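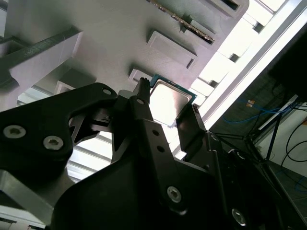 *written by me, at the kitchen table, 2019-03-12*

Okay, so I said I'd keep a diary of the Letlow trial and then I skipped most of February. Sorry, diary. Catching up now, with tea.

Today was processors. The Letlow kit is the two-finger gripper, the wrist camera and the gray practice board with all the pockets and slots on it, and Reltell wants my write-up before they decide whether to keep it or ship it back. I've been putting the chip part off for ages because memory sticks were so much friendlier! A stick is long, you get hold of it, there's plenty to grab. A CPU is a flat little square with a metal lid and hardly any edge, and when the fingers come at it a bit off it sits there tilted right under the pocket and I hold my breath like it's my own money.

What I like so far: the wrist view. I wasn't sold on it (I kept looking over at the real thing like a nervous parent) but you get right down next to the fingertips and you can tell which corner they're touching. The ridged tip helps too, I think. I'd want to swap it for a plain one before I swore to that.

What I don't like is the manual. It's 97 pages and the gripping force is explained in 2 of them, and those read like somebody translated a cookbook. I ended up going through the settings one at a time with a pencil. Mine seems happiest at 18 on their scale, whatever the scale is. I wrote to support and got a very nice reply that didn't answer the question.

Also the light. By mid-morning the sun is all over everything and the chip lid goes nearly white on the screen. I'm going to ask for a blind. I've asked before. I'll ask again, with cake.

I did a long stretch with the board standing upright, memory stick in its slot, and just practiced bringing the processor up toward it nice and flat. Back off, breathe, go in again. I got weirdly into it and forgot lunch, so dinner was toast and then more toast.
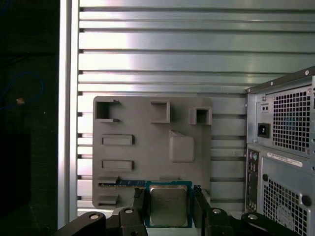
## Money stuff, before I forget

The add-on board set is 1,224 on the quote, and that's without the spare fingers. Cledano does a cheaper board but I'd have to print my own pockets, and I know myself, I'd be sanding plastic until summer. Tkachenko has a service plan where they come out and set everything up for you, which sounds dreamy, except they want a whole year up front.

So I'm leaning toward keeping the Letlow and skipping the extras for now. Tomorrow I want to try the same moves slower and write down the settings as I go (in the notebook, NOT on the back of my hand). And call about the blind.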